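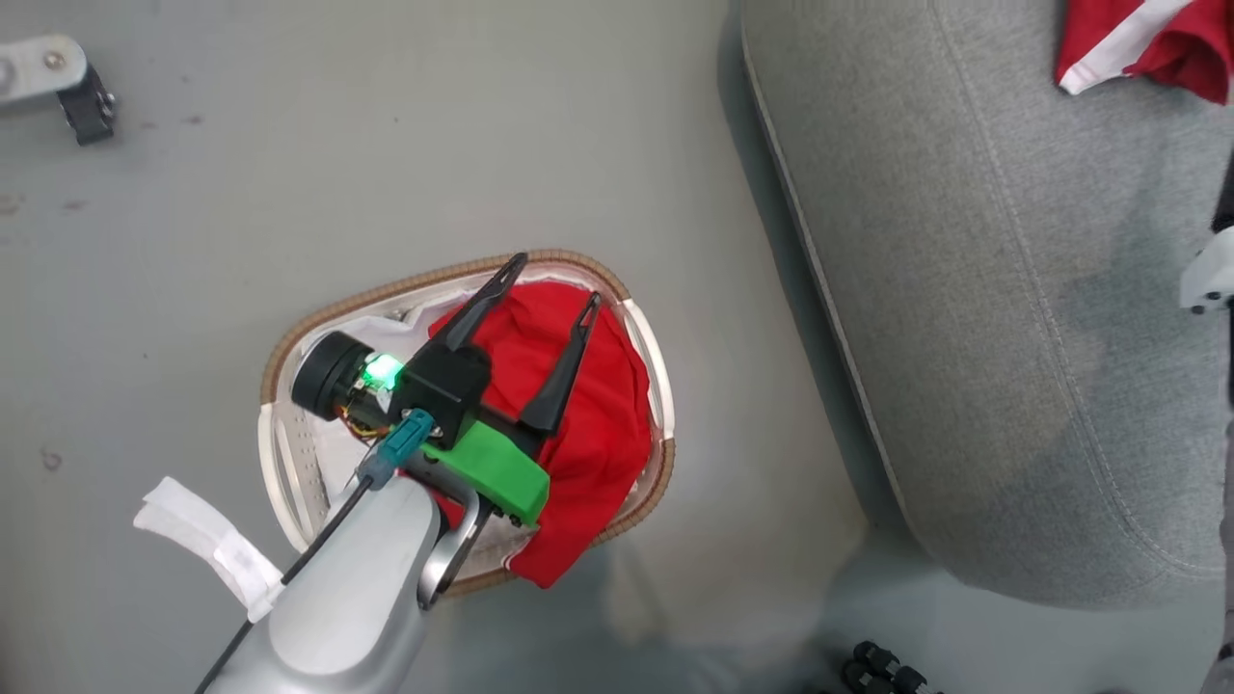
Lợi Thân

Arm maintenance meeting, Livbridge, 10th November

Minutes of the September meeting accepted with one spelling fixed.

1. Gripper
Fingers were in the red garment in the basket when the arm was stopped for inspection. Green mount to be checked for cracks at the wrist before each shift. Finger screws to be re-torqued every 58 hours of running. Slotted finger stays on; Kiều to print 2 spares.

2. Cable
Black cable along the top of the forearm discussed. Ela reported 13 dropped camera connections since the last meeting, all with the wrist turned past its usual range. Agreed to add slack at the teal-blue connector and leave the forearm run alone. Yellow and orange wires near the board to be sleeved.

3. Camera
Recalibrate after any work on the housing. Lens to be wiped with a dry cloth only. Ela's request for a second camera module deferred.

4. Parts
Pusier quoted six weeks for a replacement wrist bearing. Order approved. The old bearing stays in service with grease checked weekly.

Actions: Kiều, spare fingers. Ela, sleeving and cable slack. Lợi, Pusier order and service log.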